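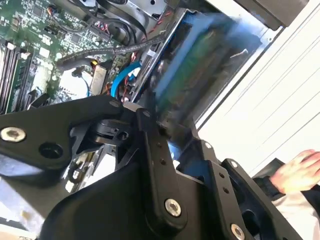 Neues Studio für Athletiktraining im Brullari eröffnet

Also, ich war ja wirklich skeptisch, als es hieß, im alten Brullari-Gebäude zieht ein Athletikstudio ein. Noch eins! Aber seit November trainiert dort Elaheh Rashti ihre Leute, und ich muss sagen: Die Frau weiß, was sie tut. Sie hat jahrelang die Sprinterinnen vom SV Grukusik betreut (wer bei uns im Verein war, kennt bestimmt noch ihre Bergaufläufe) und macht jetzt unter dem Namen Fandar ihr eigenes Ding.

Ich durfte eine Probestunde mitmachen, morgens um halb sieben, puh. Wir waren 13 in der Gruppe, vom Handballer aus der A-Jugend bis zu einem Herrn von 58, der im Frühjahr seinen ersten Halbmarathon laufen will.

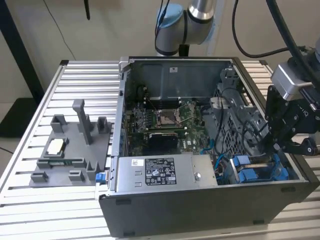
Erst mal ging es 30 Minuten nur um Beweglichkeit, Hüfte und Sprunggelenk vor allem, und ich hab gemerkt, wie steif ich geworden bin – peinlich steif. Danach Sprünge, Schlittenschieben und zum Schluss kurze Antritte auf der Bahn. Elaheh läuft dabei ständig herum, korrigiert hier ein Knie, da eine Schulter, und laut wird sie nie. Den Muskelkater hatte ich trotzdem zwei Tage lang!

Für die Fußballerinnen von Arabzadeh gibt es ab sofort feste Zeiten am Nachmittag, die bereiten sich dort auf die Rückrunde vor. Weitere Vereine können noch anfragen, am besten direkt vorn am Empfang.

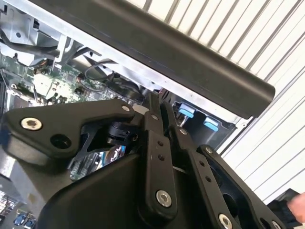 Probestunden und Anmeldung

Die erste Stunde ist kostenlos, danach wählt man zwischen Zehnerkarte und Monatsbeitrag. Jugendliche zahlen die Hälfte, brauchen aber die Unterschrift der Eltern. Bitte saubere Hallenschuhe und ein großes Handtuch mitbringen – ich hatte natürlich keins dabei. Die Frühgruppe ist fast voll, abends ist noch Platz.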